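Wareneingang und Kommissionierung im Kleinlager einrichten: Anleitung für Vereine, Werkstätten und kleine Betriebe

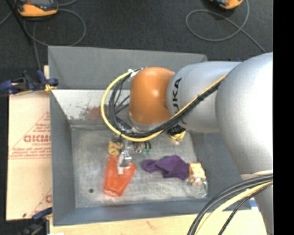
Welche Lagerordnung eignet sich für ein kleines Lager mit wechselndem Sortiment?

In den meisten Fällen empfiehlt sich eine gemischte Ordnung: feste Plätze für Artikel, die täglich entnommen werden, und frei vergebene Plätze für alle übrigen. Die festen Plätze verkürzen die Wege, die freien nutzen die vorhandene Fläche besser aus. Voraussetzung ist, dass jeder Platz eine eindeutige Bezeichnung trägt und jede Einlagerung am selben Tag erfasst wird.

Die vorliegende Anleitung richtet sich an Einrichtungen, die ihre Bestände bisher ohne Verwaltungsprogramm führen und den Ablauf vom Wareneingang bis zur Ausgabe vereinheitlichen möchten. Sie beruht auf den Arbeitsunterlagen der Beratungsstelle Tevano und wurde in deren Musterlager Altano erprobt. Das Musterlager umfasst 58 Quadratmeter und führt 537 Artikel. Für deutlich größere Bestände sind die Schritte 1 bis 4 weiterhin anwendbar, die Hinweise zur Bestandskartei dagegen nur eingeschränkt.

Benötigte Unterlagen und Hilfsmittel

Grundriss der Lagerfläche mit eingezeichneten Türen, Fenstern und Stützen
Vollständige Artikelliste, auch handschriftlich
Maßband und Klebeband zur Bodenmarkierung
Etiketten in zwei Farben
Karteikarten oder eine einfache Tabelle
Stapelbare Behälter in höchstens drei Größen

Schritt 1: Artikel nach Entnahmehäufigkeit einteilen

Die Artikelliste wird um eine Spalte ergänzt, in welche die Häufigkeit der Entnahme eingetragen wird. Liegen keine Aufzeichnungen vor, genügt eine Strichliste über vier Wochen. Anschließend wird jeder Artikel einer von drei Gruppen zugeordnet. Gruppe A umfasst alles, was mindestens einmal täglich entnommen wird, Gruppe B die wöchentlich benötigten Artikel und Gruppe C den verbleibenden Bestand. Saisonartikel werden nach dem Bedarf in ihrer Hauptzeit eingestuft und mit einem S gekennzeichnet.

Artikel, die im gesamten Vorjahr nicht bewegt wurden, sind gesondert aufzulisten. Über ihren Verbleib ist zu entscheiden, bevor Plätze vergeben werden. Im Musterlager Altano ließ sich auf diese Weise etwa ein Regal von 19 freiräumen, obwohl der Bestand zuvor als durchweg notwendig galt.

Schritt 2: Fläche in Zonen gliedern

Der Grundriss wird in vier Zonen unterteilt: Wareneingang, Lagerung, Zusammenstellung und Ausgabe. Wareneingang und Ausgabe sollten nach Möglichkeit an verschiedenen Türen liegen. Steht nur eine Tür zur Verfügung, sind die beiden Zonen durch eine Bodenmarkierung zu trennen, und Anlieferungen werden auf den Vormittag bis 11 Uhr beschränkt.

Die Zone für den Wareneingang wird häufig zu klein bemessen. Sie muss die größte übliche Lieferung vollständig aufnehmen können, ohne dass ein Verkehrsweg verstellt wird. Fluchtwege, Verteilerkästen und Löscheinrichtungen sind jederzeit freizuhalten. Die vorgeschriebenen Breiten richten sich nach den örtlich geltenden Bestimmungen und sind vor der Aufstellung der Regale bei der zuständigen Stelle zu erfragen.

Schritt 3: Lagerplätze bezeichnen

Jeder Platz erhält eine Bezeichnung aus Regal, Ebene und Fach. Die Regale werden mit Buchstaben versehen, die Ebenen von unten nach oben und die Fächer von links nach rechts nummeriert. Die Angabe C-2-4 bezeichnet demnach das vierte Fach auf der zweiten Ebene des Regals C. Die Buchstaben I und O sollten entfallen, um Verwechslungen mit Ziffern zu vermeiden.

Die Etiketten werden an der Vorderkante des Fachbodens angebracht — nicht am Behälter, der seinen Platz wechseln kann. Für feste Plätze wird die eine, für frei vergebene Plätze die andere Etikettenfarbe verwendet.

Schritt 4: Wareneingang prüfen

Jede Lieferung wird in derselben Reihenfolge bearbeitet:

1. Anzahl der Packstücke mit dem Lieferschein vergleichen.
2. Äußere Beschädigungen auf dem Lieferschein vermerken und vom Zusteller bestätigen lassen.
3. Packstücke öffnen und Inhalt nach Art und Menge prüfen.
4. Abweichungen noch am Tag der Anlieferung dem Lieferanten schriftlich mitteilen.
5. Lieferschein mit Kürzel versehen und ablegen.
6. Ware einlagern und Platz in die Kartei eintragen.

Ware, deren Prüfung noch aussteht, verbleibt in der Eingangszone und darf nicht ausgegeben werden. Bei verderblichen oder befristet haltbaren Artikeln ist zusätzlich das Haltbarkeitsdatum einzutragen. Ältere Bestände werden beim Einlagern nach vorn gezogen.

Schritt 5: Bestandskartei führen

Für jeden Artikel wird eine Karte oder Tabellenzeile mit Bezeichnung, Lagerplatz, Bestand, Meldebestand und Lieferant angelegt. Der Meldebestand errechnet sich aus dem täglichen Verbrauch, multipliziert mit der Lieferzeit in Tagen, zuzüglich einer Reserve. Bei einem Verbrauch von zwei Stück täglich, einer Lieferzeit von sechs Tagen und einer Reserve von sechs Stück beträgt er 18 Stück. Wird dieser Wert erreicht, ist eine Bestellung auszulösen.

Als Vorlage kann das Karteiblatt Doucet verwendet werden, das bei der Beratungsstelle erhältlich ist. Eigene Vordrucke sind ebenso geeignet, sofern sie die genannten Angaben enthalten.

Schritt 6: Aufträge zusammenstellen

Die Positionen eines Auftrags werden vor Beginn nach Lagerplatz sortiert, sodass jeder Gang nur einmal begangen wird. Schwere Artikel werden zuerst entnommen und zuunterst gelegt. Jede Entnahme ist unmittelbar am Fach abzuhaken. Die Endkontrolle sollte eine zweite Person übernehmen; ist dies nicht möglich, erfolgt sie mit zeitlichem Abstand zur Entnahme.

Häufige Fehler

Behälter werden über den Rand hinaus gefüllt und lassen sich nicht mehr sicher stapeln. Abhilfe schafft eine Füllmarke an der Innenseite.

Rückgaben gelangen ohne Prüfung in das Fach zurück. Sie sind wie eine Lieferung zu behandeln und beginnen in der Eingangszone.

Die Kartei wird nur bei Zugängen gepflegt. In der Außenstelle Cloltumlow führte dies zu erheblichen Abweichungen, die erst bei der Inventur im Januar bemerkt wurden. Seither wird dort monatlich ein Regal vollständig nachgezählt und das Ergebnis auf der Rückseite der Regalkarte vermerkt.

Änderungen an Platzbezeichnungen sind in der Kartei und auf dem ausgehängten Grundriss am selben Tag nachzutragen.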